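Informe de avance: línea de herramientas de defensa personal y corte
Para: Ladan Pakzad, dirección de compras
De: Davoud Daneshvar, catálogo y tienda en línea
19 de septiembre de 2020

Compartir (9) | Comentarios (0)

Resumen del periodo

La sección de navajas plegables de la tienda quedó publicada con 534 fichas revisadas. Faltan las de hoja fija, que dependen de que Fellalum nos envíe las medidas definitivas de las fundas. Elaheh Hassanpour les ha escrito dos veces y tiene respuesta parcial: confirmaron los largos de hoja, pero no los pesos.

Proveedores

Hesex entregó el pedido de 4000 clips de bolsillo. El control de entrada apartó 956 por rebabas en el borde y el proveedor acepta reponerlos sin cargo. Mientras tanto se montan los buenos en el modelo Adik, que es el que más rotación tiene. El modelo Tran sigue con el clip anterior hasta agotar existencias.

La piedra de afilar de doble grano se retrasa. El fabricante cambió el pegamento de la base y Saeed Sadeghi pidió muestras nuevas antes de autorizar la compra. No hay anticipo pagado.

Fichas y textos legales

Yasaman Talebi rehízo el aviso de edad mínima y la nota sobre envíos restringidos. El aviso aparece ahora antes de añadir al carrito y otra vez al pagar. Queda pendiente traducirlo al portugués. También se retiraron de nueve fichas frases que prometían más de lo que el producto hace, sobre todo en las linternas con bisel dentado.

Devoluciones

El motivo más repetido es el muelle de apertura asistida, que algunos clientes encuentran duro. Se añadió a la ficha la fuerza de apertura indicada por el fabricante. El segundo motivo es el color del mango, que en pantalla se ve más claro.

Gasto

Dentro de lo aprobado en enero, salvo el transporte, que subió por el fraccionamiento de los envíos de Hesex. El detalle va en la hoja adjunta.

Próximos pasos

Cerrar las fichas de hoja fija, recibir la reposición de clips y decidir si el Tran pasa al mango texturizado. Para esto último necesito su visto bueno antes de pedir el molde.

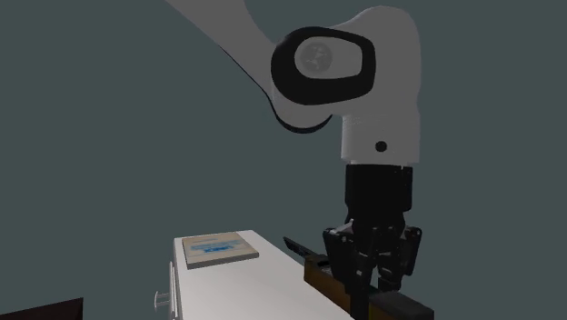
El presupuesto del molde ya lo tiene Saeed, con dos opciones de textura y el mismo plazo de entrega para ambas.

Contacto: departamento de catálogo | © 2020 Todos los derechos reservados | Volver arriba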